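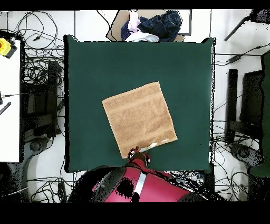 Nora terry towel in tan, shown flat on the green table cloth

Nora Square Terry Towel
Item 2178 | Color: Tan | Made for Wetell Household

The Nora is a square towel. We mention it early because a good share of our returns come from people who wanted a long one, and we sell a long one, and it is called the Brutix. The Nora goes by the sink, on the hook by the back door, or over the shoulder of whoever is feeding the baby.

The color is listed as tan. Over the years customers have written in to call it sand, biscuit, oatmeal and "that brown." All of these orders were filled correctly. It hides tea very well and toothpaste not at all.

Two woven bands run across the towel, one toward each end. They are faint on purpose. The first version had bold ones, and it looked like it belonged to a gym. If you are a tidy folder, the bands give you something to line up. If you are the other kind, they will forgive you.

About the tag

Yes, it sticks out. It is a small white tag sewn into the edge, and we get more mail about it than about everything else in the catalog. Some people cut it off. Some people hang the towel by it, which it was never meant for, and it holds up for longer than it should. Cut it close to the hem if you cut it, and leave the hem stitching alone.

Details

Shape: square
Fabric: cotton terry
Weight: 394 gsm
Hem: stitched all around
Sold: singly, or by the carton of 122
Colors: tan (see above), white, gray from November

The carton count is an odd number to sell towels in, and we know it. It is what fits when Jerome Samonte packs the box, and he has been asked to try for 120 and has declined.

Washing

Wash once before you use it. New terry sheds, and it will shed on your black sweater if given the choice. Warm water, normal cycle, tumble dry on medium. Keep it away from jeans for the first few washes unless you would like a blue one. Skip the fabric softener, as it makes the towel feel lovely and stop drying things.

We run a test towel through 200 washes before approving a new batch. At the end it is thinner and a bit crooked at the edges, and it still dries a plate.

Folding

Lay it flat, corner to corner if you want a triangle, edge to edge if you want to fit it in a drawer. Smooth it out with your hand first. The pile grabs at whatever cloth is underneath, so lift the corner instead of dragging it.

Goes with

Brutix Long Towel, tan or white
Pavliuk Over-Door Hook, single
Wetell Mesh Wash Bag, large

Carton orders ship within the week. Single towels go out the next morning if you order before 3 p.m.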